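Ekitz Student Robotics Competition Moves Qualifying Round to Simulation

Flarport, Apr 5, 2022 — The Ekitz student robotics competition will hold its qualifying round entirely in simulation this season, the organizers announced. Teams will submit control software for a single robot arm, and every submission will be run in the same rendered workcell under the same physics settings. The final round remains a hardware event and will be held in Flarport in October.

The change affects all 12 registered teams. In previous seasons, qualifying was judged from recorded runs made on each team's own equipment. Arms, grippers, tables and lighting differed from one school to the next, and the scoring rules included a long appendix of adjustments to account for those differences. That appendix has been withdrawn.

The simulated workcell, named Rashti, was built by students in the automation course at the Rirkidum technical school during the fall and winter terms. It consists of an arm with a two-finger gripper, a tabletop and a set of small household objects. Coursework was divided between two groups. One group prepared the arm model and its joint limits. The other prepared the objects, the contact parameters and the reset procedure that returns the workcell to a starting state between trials.

Qualifying tasks are limited to pick-and-place. A team's program receives joint positions, gripper opening and a rendered camera view, and returns joint commands. No object coordinates are supplied. Programs that attempt to read the simulator state directly are disqualified for the full round. 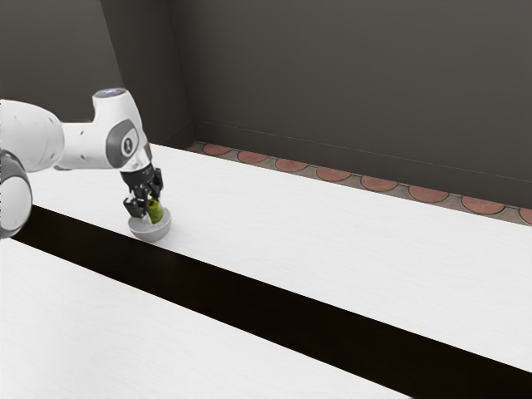 Each team will be scored on 54 trials. The trials are divided evenly among six task groups, and starting positions are drawn from a fixed list that will be released only after the round closes. A trial ends when the task is complete, when the time limit expires, or when the arm exceeds its permitted contact force against the table. Partial credit is given for a stable grasp without a completed placement. Dropped objects may be picked up again within the time limit, with no penalty beyond the time lost.

Small rounded objects in bowls make up one of the six groups. During internal testing at Rirkidum, this group produced the widest spread in results. The fingers must enter the bowl without displacing it, and the available closing angle depends on where the object has settled. Student testers found that grasp plans written for flat surfaces often brought a finger down on the rim. The rules now state that contact between the gripper and a bowl is allowed, provided the bowl stays upright and its base stays on the table.

Contact behavior required the most revision before release. Early builds of Rashti allowed objects to slide out of a closed gripper at low speed, and friction values were adjusted over several weeks against measurements taken on the school's own bench. The organizers note that agreement between simulation and hardware is not exact — teams that advance to Flarport should expect to retune gripper closing speed and approach height. Two practice sessions on the competition hardware will be scheduled for each finalist team before the final.

Rashti runs on an ordinary desktop computer with a dedicated graphics card. Rendering can be turned off for faster training runs, but scored trials will use full rendering with shadows enabled. Teams without suitable equipment may request processing time on the Rirkidum lab machines. Requests are handled in the order received.

The software package contains the workcell, a reference controller, a logging tool and the written rules. The reference controller moves the arm to a fixed point and closes the gripper, and is intended only to confirm that an installation works. It will not earn a qualifying score. Log files must be submitted with the program in the format produced by the supplied tool; converted or edited logs will be returned.

Rules on team size and eligibility are unchanged. All members must be enrolled students, and control code must be written by the team. Open-source libraries are permitted if they are listed in the submission form with version numbers. Pretrained vision models are also permitted under the same condition.

The six highest-scoring teams will advance to the final. Ties will be resolved by total trial time, then by the lower mean contact force.

About Ekitz

Ekitz is an annual robotics competition for student teams, based in Flarport. It covers manipulation, control and machine vision, and publishes its rules and scoring software at the start of each season. Questions about rules, installation or lab machine time may be sent to the Ekitz competition office in Flarport.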